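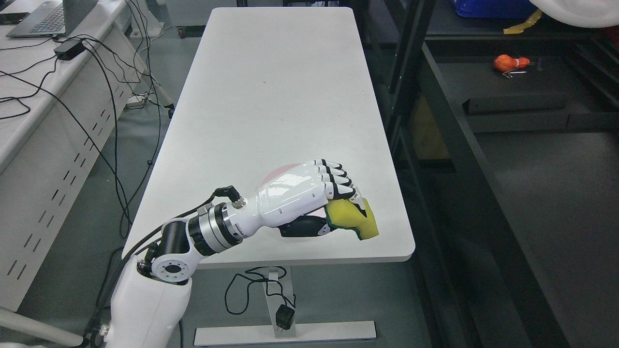

Can a robot wipe tables yet?

I run a small café and I'd love (love!) to hand over the wiping down at closing. Is anything out there any good, or am I dreaming?
Posted 17/09/2018

2 answers

Not for café money, I'd say. Holding a sponge is one thing, but knowing how hard to press on dried egg is another! I'd ask again in a few years.

my hoover robot cost 600 quid and it still gets stuck under the sofa so no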